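Re: Exchange semester in a partner lab - worth it for a third year chem eng PhD?

kettleandquill wrote:
Hi all, long-time reader and very occasional poster. My department has a joint project with a university overseas and there's a travel grant on the table for a semester in the partner lab, leaving in February. It's $3,000 on top of my regular stipend, plus the flights. My supervisor is keen, my partner is being very kind about it, and I keep going back and forth over my morning coffee. I'm midway through third year with one paper out and a second that has been "nearly there" for longer than I'd like to admit. Did anyone here go at that stage, and did you come home glad you'd gone or did it throw your thesis off? I'd love to hear from people who stayed put as well.

marrowbone_lane wrote:
Oh, go! I went in my second year through the Gasier scheme and I still think of it as the best part of my degree, and I say that as somebody who cried in the airport on the way over. The group had weekly seminars where the students ran everything, and I learned more about defending my own numbers there than I had in two years at home (my home group is lovely, but we're all far too polite to each other). I also picked up a co-supervisor, who ended up reading every chapter of my thesis. You can't really put a price on that sort of thing.
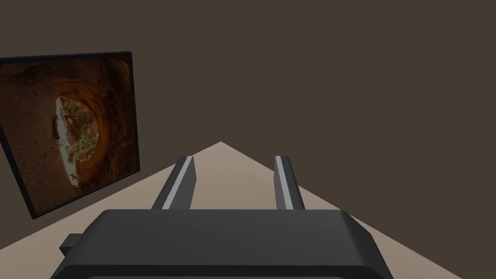 Gripper, with the picture on the wall behind.

Get your housing sorted early, though. I had 14 nights in a guest house before my room came through and it ate a good chunk of the grant.

tidal_flat wrote:
I'm going to be the wet blanket, sorry, and I do mean it kindly. I did one of these in third year and it cost me far more time than the semester itself. Getting my samples cleared took ages, the instrument I'd been promised was booked out by another group, and by the time I was up and running I had 10 working days left to collect anything useful. My second paper sat in a drawer the whole time. If yours is nearly there, I'd finish it first and ask whether they'd let you defer. The worst they can say is no.

marrowbone_lane wrote:
That's fair about the instrument time, but I don't think it's fair on the whole idea! It sounds like your host group let you down, and a good one will put your bookings in writing before you ever pack a bag. I'd ask for that, and for the name of whoever runs the lab from day to day.
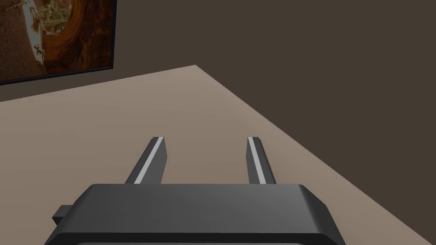 3 min read

tidal_flat wrote:
I had it in writing. The pump still broke. I'm glad yours went well, truly, but people who had a good time are always the ones who post, and I'd hate for someone to plan a thesis around the sunny version.

pannikin wrote:
Somewhere between the two of you, I think. I coordinated the student side of an exchange called Jilitia for a few years (retired now, and enjoying my garden very much) and read 59 end-of-stay reports in that time. The students who were happiest had gone over with one small, well-defined piece of work, usually something that would make a single figure or a short section in the thesis. The ones who arrived with a whole new chapter in mind tended to come home tired and cross. Second year or third year didn't seem to make a great deal of difference.

One practical thing - check how your home university treats the enrolment. Some keep your candidature clock running while you're away and some will pause it, and the forms for that are often due well before the travel ones. Your graduate office will know, even if it takes them a few emails to say so.

kettleandquill wrote:
Thank you so much, all of you, this is far more helpful than the brochure. I hadn't thought about the candidature clock at all and have just sent an email. I do have one small piece of catalyst work that might suit, so I'll bring that to my supervisor and ask about deferring while I'm there. tidal_flat, I'm sorry about the pump!

tidal_flat wrote:
Ha, I'm over the pump. Mostly. Ask about deferring anyway.

Back to top | Contact the moderators | © Zurisby Graduate Forums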